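The arm that wouldn't let go of the letter A

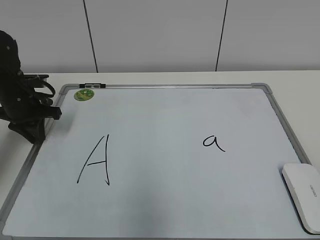

One reader had already written in, under my last post on the Seltberg workshop, to ask why anyone would bother with a safety rule for an arm small enough to sit on a table. Fair question! I took it with me when I went back on Tuesday, and the technician I talked to (she asked me to leave her name out, so I will) laughed and rolled up a sleeve. There was a bruise.

"That's your answer," she said. "Small arm, small bruise. But I was holding the board down with my left hand and looking at the laptop, and I had no business doing either."

The job is handwriting. The arm works over a whiteboard with letters on it in black marker, a big A and a little a, and it's supposed to learn the strokes well enough to write them itself. She'd been at it for 4 months, mostly alone, and she told me the capital had been fine from week one. "It's two slants and a bar. The little one is a pig. It's all curve, and then there's that tail."

The trouble came on the tail. The controller (a Dralleo, bought used from Goossens, which she brought up more than once) lost its position reading partway through the curve. It should have stopped dead. It kept the last number it had and went on pushing toward it, down and sideways, and the board went with it into her wrist.

I asked how long that lasted and she made a face. "Over 3 seconds. You wouldn't think that's long. Try counting it with your hand stuck."

She hit the stop button with her elbow. Then she did what I would not have done, which was sit down and read the log before getting any ice. Line 951 had it in plain text: position lost, holding last target. The software had noticed the fault and written it down very politely, and then it carried on.

"So I was angry at the log," she said. "I was angry at a text file."

The fix took an afternoon. If the reading goes missing now, the power to the joints gets cut and the arm goes limp, and she's turned the push limit way down as well, low enough that she can hold it back with 2 fingers. She let me try this — I was more nervous than I'd like to admit — and it gave way like a door with a weak spring.

What still bugs her is the cable. She thinks it was getting tugged at the end of each stroke and that's what killed the signal, but she hasn't been able to make it happen again, and she doesn't like a fault she can't repeat. Her contact at Baltbridge, who run the same kind of setup, told her to swap the connector and forget it. She has swapped the connector.

"I haven't forgotten it," she said. "Hands off the board while it's moving. That goes for you too."

I put my hands in my pockets and we went back to the little a.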